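The planner that says no

Awad's software team starts late and stays late. Two long desks, one kettle, a wall of monitors. Rawan Awwad has the corner with the radiator.

Her job is Cliser, a planner. Perception says what is on the table and where, control moves the joints, Cliser sits in the middle and decides what happens next. Sounds simple. It has been rewritten twice since April.

The first version was too keen. Give it an instruction and it would produce a path, any path, elbow swinging out wide over whatever happened to be there. "It found an answer every time," Awwad says. "Some of them were horrible."

So now it refuses. Each candidate path gets scored on the whole arm, forearm and elbow included, and if nothing passes inside 40 milliseconds it hands back a plain error and a reason. The reasons took longest. Early ones were a number. Now they are sentences, short ones, and the people downstream have stopped ringing her up.

Testing is all in simulation for now. The suite runs overnight: 1,942 tasks, fruit and bowls mostly, a few cups. Same start, same seed, so a failure at two in the morning can be played back at ten over coffee. Last night 52 failed. She scrolls. Most are grasps, a handfull are the planner being fussy about clearance, one is a typo in a config file. Hers.
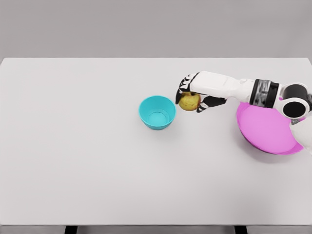

Fingers are the other headache. A hand with that many joints can close on an apple in a silly number of ways, and Cliser used to treat them all as equal. It now asks the grasp module, Kemier, for a ranked list and works down it. Kemier is slow. About 160 milliseconds on a bad day, and everyone is waiting on it. There is a branch that caches the results. There is an arguement about the branch.

What she wants next is dull, by her own account. Better logs. A replay tool that doesn't need three windows open. A way for perception to say "not sure" and have the planner take that seriously, wait a beat, ask again. At the moment a shaky guess and a solid one look identical by the time they reach her.

Then lunch, which is crisps. The caching branch is still open on her second screen, eleven comments, two of them rude.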